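Femholm Tabletop Collection Guide
Section 5: Preparing the table and recording demonstrations

5.1 Scope

This section applies to operators who record demonstrations for the Femholm object-handling set. It covers the layout of the table, the opening of a recording session, the recording of each demonstration and the handling of rejected takes. Operators should have completed the arm safety induction in Section 2 and the teleoperation exercises in Section 4 before working from this section alone.

A demonstration, in this guide, is one continuous recording of the arm carrying out one written instruction, from the ready position back to the ready position. An episode is the stored file that results. The two words are used separately throughout, and operators are asked to keep to them in their session notes.

5.2 Before the session

1. Sign in at the collection terminal with your own operator code. Codes must not be shared, even for a single demonstration.

2. Open the task sheet for the session in Dindden and read every instruction on it. Any instruction that could be carried out in two different ways must be queried with the task sheet editor, Kanyarat Suksawat, before recording begins.

3. Check that the arm has been homed and that the status page in Nanel shows no outstanding faults.

4. Open and close the gripper fully three times. The movement should be even in both directions. If it hesitates, stop and follow Section 8.

5. Trace the cables by hand from the arm to the point where they leave the table. Loops are acceptable at the wrist, provided they do not tighten when the joint is turned to either limit.

CAUTION: Do not put your hands inside the reach of the arm while the drives are live. Place and reset objects only when the hold state is shown on the terminal.

5.3 Laying out the objects

The layout for each demonstration is drawn up by the scheduler and shown on the terminal as a list of objects with a general area for each. Exact positions are left to the operator. A model trained on objects that always stand in the same spot will learn the spot and ignore the object, and small differences between one layout and the next are therefore wanted.

1. Place the objects named on the list. Table sets draw on tableware, plush toys, toy fruit and food containers.

2. Vary the way each object rests. Cups and bottles should be laid on their sides in part of the session and stood upright in the remainder, as shown on the list.

3. Allow some objects to touch or overlap where the list is marked "clustered". Where it is marked "spread", leave at least the width of the open gripper between neighbours.

4. Include the smallest objects on the list even when the instruction does not mention them.

5. Return the arm to the ready position, with the gripper held over the table and pointing towards the middle.

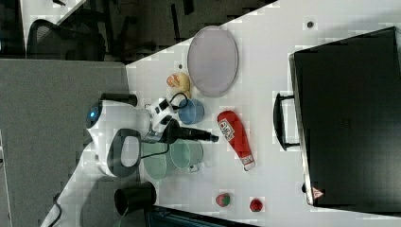

Figure 5-1. Mixed layout with cups and bottle on their sides.

Translucent cups call for particular care. Their walls are difficult for the depth sensor to read, and two of them lying together may be recorded as a single object. Do not separate them for this reason. Layouts of this kind are under-represented in the present set, and Gil-soo Kang has asked that they be kept as they fall.

NOTE: Equipment cases may remain on the table during recording if they are outside the working area entered in Nanel. Once a session has begun, a case must not be moved until the session is closed.

5.4 Recording a demonstration

1. Read the instruction aloud. The spoken version is stored with the episode and is checked against the written one.

2. Release the hold state and wait for the tone.

3. Carry out the instruction at a steady pace. Approach the object from a direction that leaves the fingers room to close, and pause briefly before the grasp.

4. If the first grasp fails, open the gripper, withdraw and try again within the same recording. One recovery is permitted in each demonstration - a second failure ends the take.

5. Release the object fully before lifting away from it.

6. Return to the ready position and press End. Do not press End while the arm is moving.

7. Mark the episode as Complete, Recovered or Rejected.

A session consists of 11 layouts. The target for each table set is 400 accepted episodes, counting both Complete and Recovered. The Yeom set was closed at 356 by agreement with the review group and should not be added to.

CAUTION: If an object leaves the table, engage the hold state before picking it up. The take is then marked Rejected, whatever the result of the instruction.

5.5 Rejected takes

Rejected episodes are kept. They are stored apart from the accepted ones and are used to train the part of the system that judges whether a task has been carried out. Operators should not delete them from the terminal, nor repeat a layout solely to replace one.

A reason must be entered for every rejection. The reasons in use are:

Dropped object
Wrong object
Contact with table
Second failed grasp
Person in working area
Recording fault

Where two reasons apply, enter the one that came first. Free text may be added, and is especially helpful for recording faults - a short note of what the terminal displayed is enough.

5.6 Closing the session

1. Engage the hold state and switch off the drives.

2. Confirm that the number of episodes on the terminal agrees with the session notes.

3. Start the upload and remain signed in until it is shown as finished.

4. Wipe the tabletop and the gripper fingers with a dry cloth. Solvents must not be used on the fingers.

5. Return the objects to storage. Report any that are cracked, torn or leaking to Jae-hoon Ki, who will withdraw them from the scheduler.

Questions on this section should be addressed to Myung-ja Um. Section last revised 11/26/25.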